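January 11, 2024

**Trillow Athletic welcomes approval for new stand and community pitches at Nudow Lane**

Trillow Athletic Football Club has received full planning permission to redevelop its ground at Nudow Lane. The decision allows the club to replace the existing east terrace with a covered stand for 3000 spectators and to lay two all-weather pitches on the former allotment land to the north of the stadium.

Members of the planning authority voted by 8 to 5 in favour of the application, which was first submitted in outline form and later revised after comments from residents of Nudow Lane and the neighbouring streets. The revised scheme lowers the roof line of the stand, moves the main vehicle entrance away from the primary school and adds a planted bank along the northern boundary.

The club has appointed Itar Construction as main contractor. Site preparation will begin in February, starting with the removal of the old turnstile block and the diversion of a drain that runs beneath the terrace. The east side of the ground will be closed to supporters from that point. Season ticket holders with places on the terrace have been offered seats in the west stand for the rest of the season at no extra charge, and letters setting out the arrangements have been sent to each of them.

Building work on the stand is expected to take roughly eight months. The two pitches will be built at the same time, under a separate contract, and will be available for booking once the floodlights have been tested and signed off. The floodlights will be switched off no later than half past nine in the evening, in line with the conditions attached to the permission.

In a statement, the board of Trillow Athletic said: "The club is grateful to the authority for its careful consideration of the plans, and to the many supporters and neighbours who wrote in during the consultation. The east terrace has served the club well, but it no longer meets the standards that supporters are entitled to expect. The new stand will offer better views, proper shelter and far more places for disabled supporters and those who accompany them."

The new pitches will be shared between the club's youth and women's teams, local schools and other sports clubs in the town. Charges for schools will be held at the level currently paid for the council pitches at Srisuk Park. Priority booking will be given to teams that have lost training time through waterlogging in recent winters. 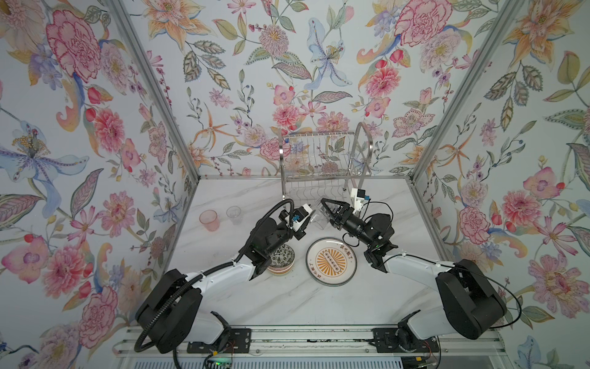
Funding for the project comes from the sale of the club's former training field, a long-term loan and a share issue which closed last year. No increase in admission prices is planned as a result of the work.

Residents who wish to discuss the building programme, including working hours and lorry routes, are invited to a drop-in session in the clubhouse before work starts. Details will be delivered to all homes within the consultation area and posted at the ground. A telephone line for reports of noise, dust or blocked access will be open throughout the building period.

The club will publish its travel plan for match days before the new stand opens. The plan will cover extra cycle parking, a revised bus stop on Nudow Lane and stewarding at the junction with the main road.

**Notes to editors**

Trillow Athletic Football Club plays its home matches at Nudow Lane, Trillow. Drawings of the approved scheme may be viewed at the club office during normal opening hours. Requests for interviews and site visits should be made to the club's press office. Visits to the east side of the ground after work has begun must be agreed in advance with Itar Construction.

**Ends**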